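Software for Two-Arm Cloth Handling
Unit 6: From camera input to a grasp command
Course notes, February
Hanneke De Graaf and Amber Peeters

Before you start: read the Unit 5 notes on time stamps. The lab part of this unit uses the Closach logging tool and the Ustov policy runner. Both are already on the lab machines.

6.1 Why cloth is hard for a planner

A rigid part has a pose: three numbers for position and three for rotation. Once you know them, you can look up a grasp. A shirt has no such short list. Two shirts of the same size can lie in very different shapes, and much of the surface is hidden under other folds. For this reason we don't estimate a full state in this unit. The policy takes camera images and joint angles and gives back joint targets.
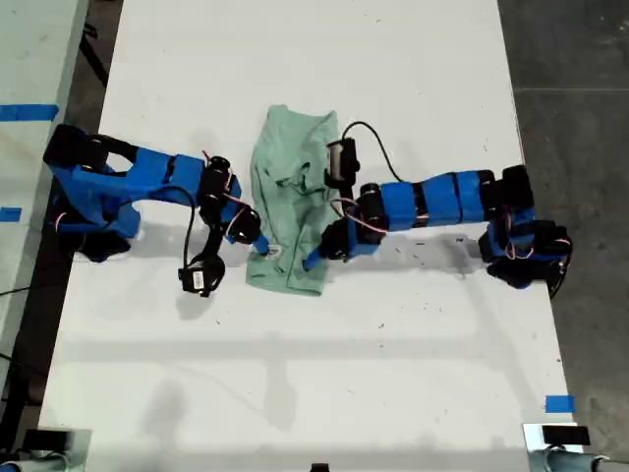 The policy in this unit predicts actions in chunks. One call returns 200 joint targets for each arm, and the runner plays them out while the next call is prepared. Both arms share one chunk. When the two fingertips come down on the lower part of a bunched shirt from left and right, as they do on the white table, their targets must refer to the same time step. If you run two separate policies, you have to solve that timing yourself. Peeters covers one way to do it in Unit 8.

Joining chunks is the part most groups get wrong. If you simply switch from the old chunk to the new one, the targets jump and the servos follow the jump. Blend the overlapping steps with a weighted average. Start with the weights in the config file and change one thing at a time.

6.2 Closing on fabric

Gripper position tells you little here. Thin cloth lets the fingers close almost all the way, and so does a miss. The runner reads servo load as well and compares it with a threshold. Record a few closings with no cloth between the fingers first and set your threshold from those logs.
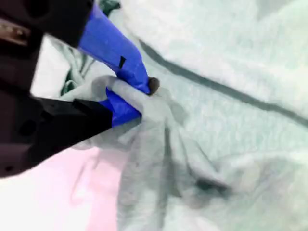 Load alone can't tell you how many layers were picked up. For that you need the image, and the label set by Nathalie Bosman has classes for one layer, several layers and no grasp. It holds 4000 frames. Keep all frames from one episode in the same split, or your test score will be too high.

6.3 Lab work

Replay episode 93 in Closach and plot the targets against the measured joint angles. Mark each chunk boundary. Then turn blending on, replay, and hand in both plots with your threshold value. Questions about the runner go to Femke Jansen.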